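17 July 2026 – bread notebook, Hurklow bench

Fourth go at the Pryor starter. Fed it at breakfast, ignored it until ten, then apologised to it with rye. The dough came in at 40% wholemeal, wetter than I meant, my jug having opinions of its own. Folded every half hour until I got bored, so three times.

Proved in the Zinby tin, lid on. Scored it badly. Baked with steam for the first 10 minutes, then without. Crust good, ears none. Left it to cool for an hour, a personal best in self-control. 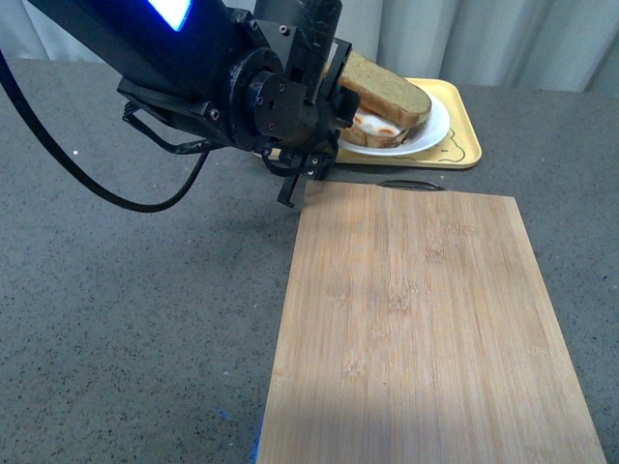 Sandwich on the white plate, bamboo board in front.

Crumb is tighter than the February loaves but slices without shedding, and it holds up under a soft filling. Sourness mild. The February batch could have stripped paint – I still have a tub of it in the freezer as breadcrumbs and a warning.

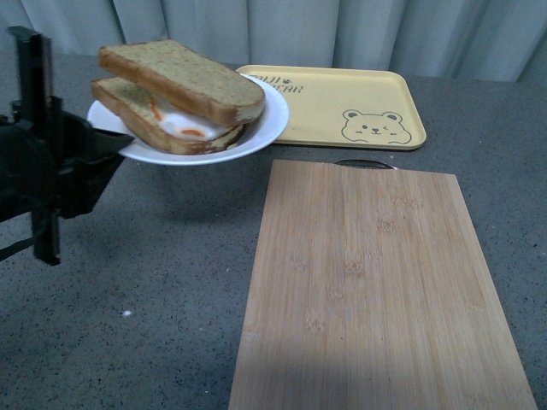 Which leaves the flour. The Cleladano bag is nearly done and the new one is from a different milling, so whatever I've learned about water is probably void. Plan is to drop the water by 10 g and hold everything else still, including me. Salt stays as it is. Starter to be fed the night before, in writing, with a tick.

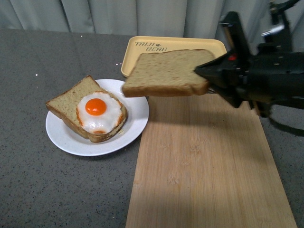
Shayne Tamihana read this over my shoulder and said the water was never the trouble, the loaf was simply underproved, and would I please give it roughly 10 minutes more than I think I can stand. Have pencilled that in for Monday's dough. Also need a new jug.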